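The Dressing Table, Reconsidered

Furniture in the French provincial manner is bought for its outline and judged, later, on its storage. The dressing table is the clearest case. Brellthorpe, a maker of painted bedroom pieces, allows 80 cm of clear width in front of the mirror and treats everything else as negotiable.
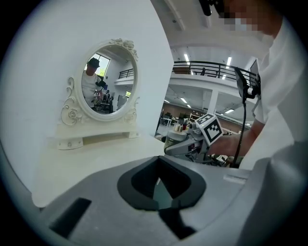

Carving collects dust in proportion to its depth. A dry, soft brush is adequate for most of it; a damp cloth leaves residue in the undercuts and lifts paint at the edges. On an oval mirror with a rose-and-leaf cluster at the top right and scrolls down the lower left, the brushing should start at the roses, where the relief is tightest, and finish on the plain stretches. Glass is cleaned last, with the liquid applied to the cloth.

Bottles are the second problem. The usual height of a capped scent bottle exceeds that of a small hutch drawer, so it ends up on the top.
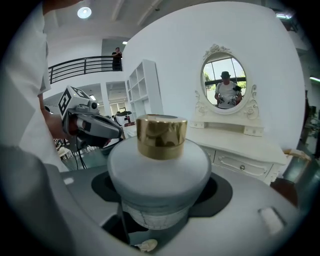

Should perfume be kept on a dressing table at all?

Only if the table is out of direct sun and away from a radiator. Light and heat both alter scent, and a closed drawer is the safer place for a bottle that is seldom used.

Grurnemness sells a felt liner for this purpose, 4 mm thick, cut with scissors and laid without glue.
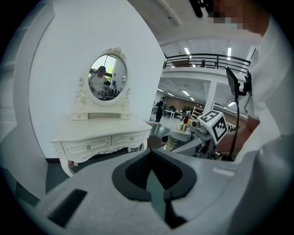

Drawer depth decides what goes where. Lipsticks, clips and rings belong in the shallowest space available, at hand height when seated. A raised hutch with a small drawer on each side of the mirror base does this well, and leaves the two front drawers below for brushes and hairdryers. Knobs should be checked each October, when heating starts and timber shrinks; a quarter turn of the screw is normally enough.

For the top itself, Skudari makes a shallow tray, and Işık a lamp rated at 200 lumens, set to one side of the glass at face height. 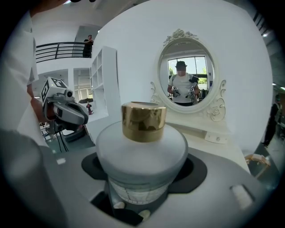
White bottle with a gold-coloured cap; white vanity and oval mirror to the right.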